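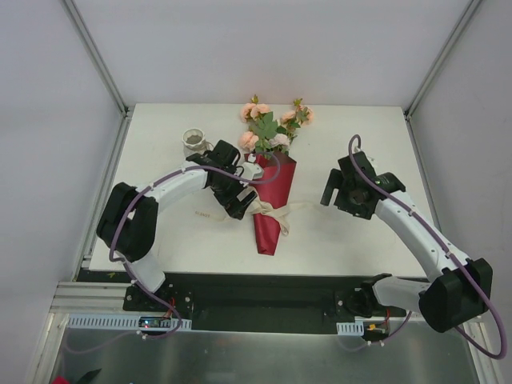 Ondano Ribbon, 25 mm, by the roll
Trundthorpe Floral Supply
Shop / Wrapping and ribbon / Ribbon by the roll

$23 a roll
In stock
Colours: oat, cream, brick, eucalypt, ink
Item 1300

I've been tying bunches for most of my working life and I'm fussy about ribbon, so when I took over the ordering at Trundthorpe the first thing I did was drop three of the ribbons we used to carry. This one stayed! It's a soft woven ribbon with a bit of tooth to it, so the knot holds while you're still fiddling with the second loop. If you've ever tried to tie shiny satin with wet hands at five in the morning you'll know why I care.

I like it long. Cut more than you think you need, go twice around the stems, and let the tails hang (you can always trim them, and people seem to love them left a bit wild). For a hand-tied bunch I cut an arm's length and a half, and I get 17 bunches from a roll doing it that way. If you only want a small flat bow you'll get plenty more.

Cutting it
Use proper fabric scissors and keep them for ribbon only. Snips that have been through rose stems will chew the edge and it'll fray on you. I cut on a slant, then run a dab of clear glue along the end if the bunch has to last. Don't hold a flame to it. That trick is for polyester and this is a cotton blend, so all you'll get is a brown edge and a nasty smell.

Colour notes
The cream is warmer than the one we sold before May, so please don't try to match it to an old roll halfway through a wedding order. Oat is paler than it looks on most screens. Brick is my favourite, and it's gorgeous over kraft paper. Ink is a very dark blue that reads as black indoors, and I've had two customers swear to me that it was black, so order a swatch if it matters. Swatch cards are free, just add one to your cart.

Will it run?
Oat, cream and eucalypt don't. Brick and ink can bleed a little if they sit in water, so tie them up high on the stems and keep them out of the vase. Ok-hee Byun in our packing room soaked a length of each overnight in a jam jar for me, and the brick water came out the colour of weak tea.

Printing
We can print names or a short message along the ribbon in one colour. It's $5 extra a roll, lower case or capitals, and the lettering is small (it has to be, on this width). Printing goes on one side only, so give the ribbon a half twist as you come out of the knot if the words end up facing in. Allow a few extra days. Printed rolls can't come back unless we've spelled something wrong.

Goes well with
Eklund kraft sheets, the heavier weight. The light ones tear when you pull the knot tight.
Pruvex stem tape, green or clear, for binding before you wrap.

Shipping
Orders in by noon go out the same day. The last parcels before the holiday break leave on 24th December, and after that I'm at the beach and the shop phone is in a drawer. Pickup from the side door is fine any time we're open, ring the bell twice.

Returns on full, unprinted rolls only, with the paper band still on.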